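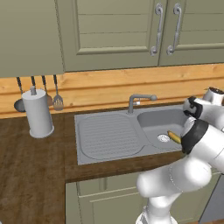
How long can I leave beans soaking before they go bad?
Overnight on the counter is fine in a cool kitchen, and if you need longer than that, put the bowl in the fridge and change the water once a day. I've stretched it to 2 days that way and the beans cooked up just as well.

That was the question I got most after last month's letter, so I guess a lot of you are cooking dried beans right now! February does that to people. I've had a pot going every Thursday since the holidays and I'm still not tired of it (my family might have a different opinion, but they keep eating).

A few more things came up in your emails. Several of you asked about salt. I was taught that salting the water makes beans tough, and I believed it for years, and then I ran out of patience one night and salted the soak. Best pot I'd made in ages. Now I put a good spoonful in the soaking water, drain it, and add a little more once they're simmering. What does slow them down is acid, so hold the tomatoes and the vinegar until they're soft.

The other big one was old beans. If yours have been on the stove half the day and still feel like gravel, they've probably been sitting in a cupboard for years. I had a jar like that from when we moved to Norkdale - lovely speckled things, far too pretty to cook, and by the time I got to them they were good for pie weights and that was it. Buy smaller bags and write the month on them.

For those of you nearby, the Pluklow food co-op has its bulk bins back along the far wall, and the big white beans are in again. Get there before lunch if you want those. I bought 5 pounds and felt a little silly carrying them home on the bus, but they freeze so well once they're cooked. I pack them in their own broth, flat in bags, and they thaw in no time.

My supper lately has been white beans with a lot of garlic, a bay leaf and the end of a piece of parmesan thrown in, spooned over toast with something green on the side. Greens wilted right in the pot are good too. A reader in Astavberg swears by a strip of orange peel in with the bay leaf, and I'm trying that this week.

Next month I'll get to lentils, which don't need soaking at all. Send me your questions before then, and if you have a good soup that uses the red ones, send that too!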